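Borum Two-Finger Gripper, Textured Pads

Last updated: September

Sold by Stasedside. Ships in 2 boxes, one of which is mostly foam.

The Borum is a parallel gripper for benchtop arms. People keep asking us whether it can do the dishes. It can pick up a dish. Doing the dishes is a longer conversation, and our sales desk has had it every Monday since launch.

What you get
Black angular fingers with a crosshatched grip pattern on the inner faces
Opening: 70 mm
Payload: 1255 g, so a full saucepan is still your problem
Mounting plate, cable, four spare screws

What it does well
Soft, roundish things that hold still. Play vegetables, rolled socks, sponges. Dae-han Koo on our test bench ran more than 200 pick-and-place cycles with felt produce and dropped very little of it, mostly near lunch.

What it does badly
Wet glass. Anything flat lying on anything flat. Plates in a stack, which it treats as one heavy plate. A toddler clears a table faster, with similar breakage.

Shop floor
Sombat Thaweesak feeds parts trays with a pair of them at Briggs and has asked for a third. Trays arrive in the same place every time. Kitchens have never agreed to that, and it shows in the results.

Should you buy one for the house?
If you enjoy tuning, yes. If you want dinner cleared by 8 p.m., hire a teenager. We would like to sell you a Borum anyway, and the pads are replaceable without tools.

Setup tip: start with toy food on a board and a few plastic plates set behind it, and leave the real tomatoes until your grip force is sorted. Surachet Nuchit wrote the force table in the manual, and it's worth reading before you touch the slider.

14 shares | 2 comments

Replacement pads are sold in pairs and fit the older Cerkevetti fingers too, although you'll need the longer screws.

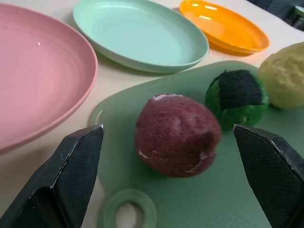
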